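26/11/2020

Second day with the Orneo two-arm kit on trial from Trolville. Sanne Meijer came over from Gilchrist at nine with the price sheet. It's 2,000 a month to rent, with setup and one training visit included. Buying is a separate talk in January.

We spent the morning on two-handed holds. I wanted to see it handle the shoe-shaped pieces over the tray, with the shelving left where we normally keep it.

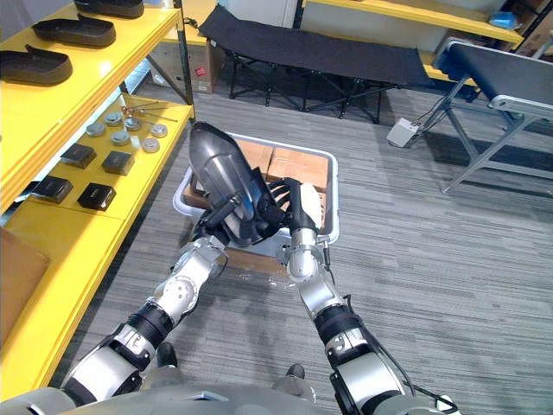 Both hands on the piece, above the tray of boxes.

The left hand does the gripping and the right one steadies. I like that I can change the grip from the tablet without calling support. The manual is weak on this. It covers the setting on page 118 and then drops it, so Sanne wrote the steps out for me on the back of the price sheet.

After lunch we tried the open-hand start position, with three black pads side by side on a board on top of the bin. I asked her about spare fingers. Esirdale stocks them, 2 to a pack, and she will send me the list.
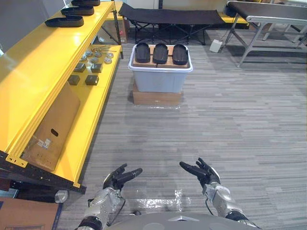 Still to ask

Does the rental cover worn fingers, or do we pay? Is the training visit a full day? Can we get a longer power cord? Sanne's train was at five, so these go in an email tonight.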